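# Ukwood Midweight Hoodie by Brinia

We were told this one would replace every other layer in the closet. We doubt it.
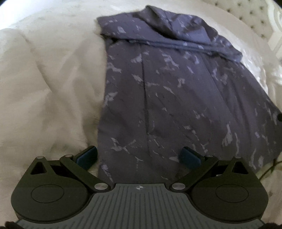
Brinia says the fabric is 80% cotton and lists it for "all-season" wear. Most clothing makers say that about most clothing. Our take: fine for a cool evening, too warm for July, not enough on its own in January.

The "pre-shrunk" claim needs a footnote too. Our sample lost a little length in the sleeves after 2 washes. Brinia's care label says 60 °F water — colder than a lot of home machines go — so use the coldest setting you have and skip the dryer.

**Sizing:** runs narrow in the shoulders. Between sizes, go up.

**Compared with the Evura:** the Evura has better cuffs and costs more. We don't think the cuffs are worth it.

**Returns:** unworn, tags on. Washed items can't come back, even if they shrank.

Item no. 1892-U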